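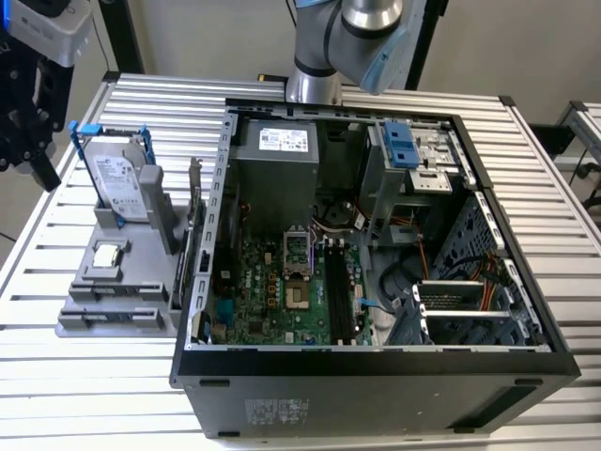
An open desktop computer tower on an aluminum worktable.

2025-01-17
By Clémence Lefèvre

The animation history podcast Paint and Pencil will return in June with a new season on the women who inked and colored hand-drawn short films, its producer, Stemum, announced this week.

The season will run to seven episodes and will again be hosted by Heather Menzies and Gilles Jacquet. Its main subject is the Pruvost studio, a small company that made theatrical shorts and, later, television commercials before closing its paint department. Few of its artists received screen credit.

Much of the material comes from the studio's own archive, which passed to the Wiker Library after the sale of the building. The library has now cataloged 3,042 painted cels, along with color charts, payroll books and letters between the department and its suppliers. Listeners will be able to view a selection on the library's website as each episode is released.

Six former employees agreed to be interviewed. Among them is Mal-soon Ahn, who joined Pruvost as a trainee painter and stayed for 49 years, ending her career as head of the color department.

"We mixed our own grays, and every painter had an opinion about them," Ms. Ahn says in the first episode. "I still have my notebook. The recipes are good ones."

The fourth episode is given over to Wullelus, the studio's unfinished fairy-tale feature – a project abandoned after its opening reel had been painted. Archivist Bernadette Bailly will discuss the surviving storyboards and read from the director's production notes.

Episodes will be released every two weeks and will be free to hear. Transcripts in English and French will be posted with each one. Stemum has also confirmed that the two earlier seasons will remain available.

Sign up for our newsletter to receive the latest arts and film news by email. You may unsubscribe at any time.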